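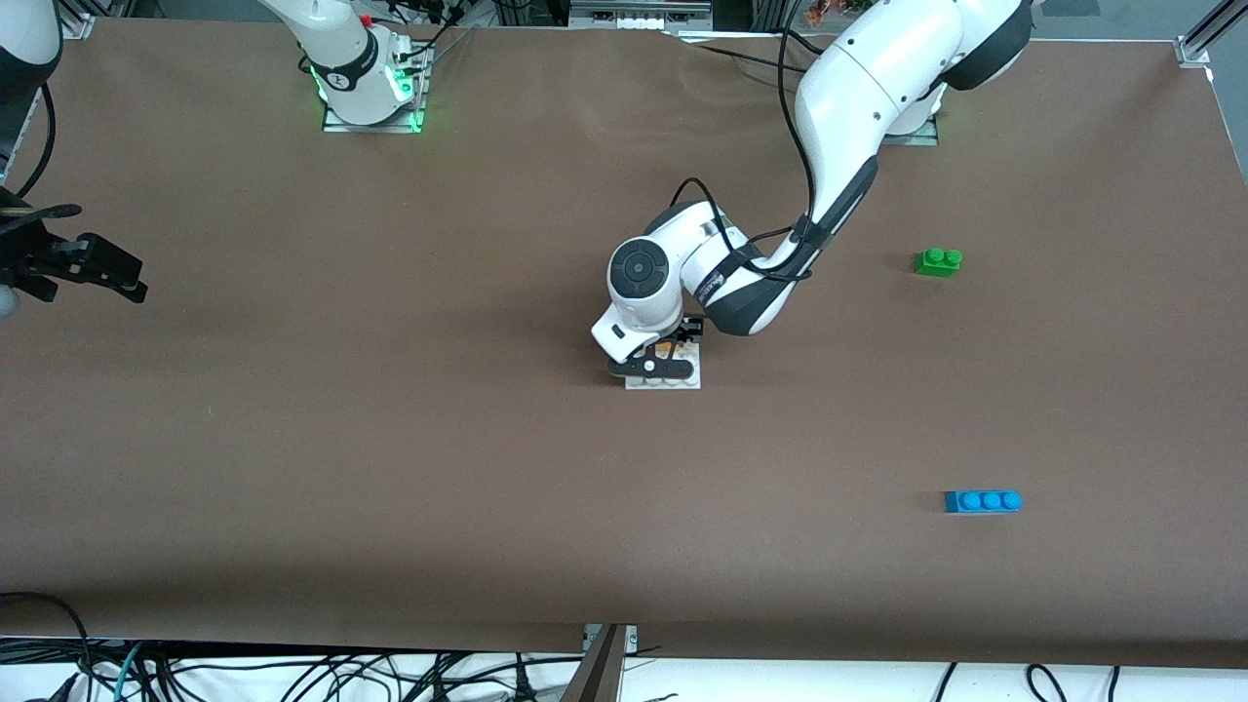 The case for the baseplate

Most arguments about building bricks concern the bricks. The plate underneath gets less attention, and I think it determines more of the result than any other part in the box.

A stud connection holds by friction. On a bare table the first brick has nothing to grip, so the force that seats the second brick also pushes the first one sideways. A flat plate fixes this at the bottom layer. It spreads the load over many studs, and it gives every later brick a defined position on a grid. A small brick with two studs has very little footprint of its own and benefits the most.

Manufacturers treat the plate as an accessory. The Destari starter box has 400 pieces and one plate. The Oser box has 310 pieces and none, although its instruction sheet assumes a flat, rigid surface from page one. I built the Oser bridge in March on a cloth-covered table and reseated the lower course 14 times. The same bridge on a borrowed plate needed no correction until the span went on.

The usual objection is that a plate limits the design. It does, at the edges. A model wider than its plate has to be bridged or moved, and moving is where most damage occurs. Two plates joined from above with a long brick solve this in the majority of cases - the seam should never run under a wall.

Surface matters as well. A soft covering lets the plate flex under a pressing thumb, and corner studs release first. Press directly over the brick, straight down, with the other hand flat on the plate.

Given the choice between a larger assortment and a second plate, I would buy the plate.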